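Search reviews, events, kit...

Reviewed: the Sarnum open day and its dish rack simulator

October 15, 2023
3 min read

I went to the Sarnum open day expecting leaflets and a slow arm behind a rope, and came home wanting to clear the desk in my spare room. The bit I'm reviewing is the kitchen task from their simulator, Trustent, which visitors could try for themselves. Slots were 30 minutes. I had one before lunch and begged another at the end of the day!

The idea is simple enough. You get a virtual table, a rack, a cup and a hand, and you have to get the cup into the rack without knocking anything about. You steer with a glove, and the screen keeps up with you nicely. I moved a finger, the finger moved. I've used pricier set-ups that couldn't manage that.

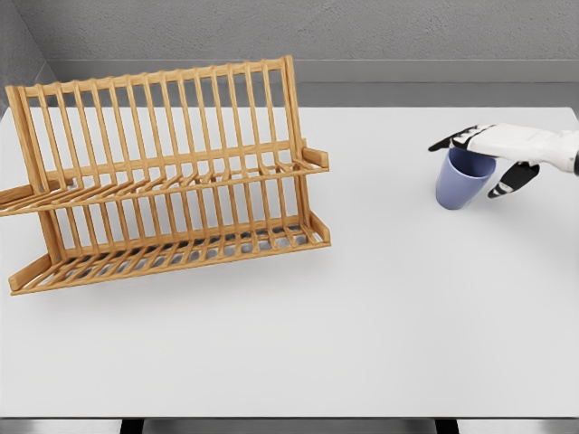

The cup task in Trustent, with the hand round the tumbler and the rack still empty.

What won me over is the care in the rack. It has two tiers, slats you can see the grain on, and little dividers for the plates, and every one of those slats is something to catch a rim on (I caught plenty). The room round it is plain grey and the table is white, so your eye goes straight to the job. I'd have liked a second view from the side, as judging the gap between cup and rack was the hardest part for me.

Scoring is out of 300. My first go got 42, mostly lost to a thumb I kept forgetting about. By the end of the second slot I'd stopped fighting it and was having a lovely time — the score had crept up as well, though I forgot to write it down.

Grumbles, then. The glove comes in one size and was loose on me. The menus are fiddly, with the restart option tucked two screens deep, and you need restart a lot. There's no sound when the cup touches the wood either, and I missed it more than I expected to.

The staff were patient and happy to be asked daft questions. They ran a talk on grasping in the afternoon, 19 of us in a warm room, and it was pitched just right for people who don't write code. Tea was free. Parking wasn't.

They hope to run another day next September, and I'll be going. If you get the chance, book the late slot, as the queue thins out and you may get a few extra tries.

Related reviews
Bhatt bench gripper: a month of use
Brandstead workshop tour
Starter gloves for hand tracking compared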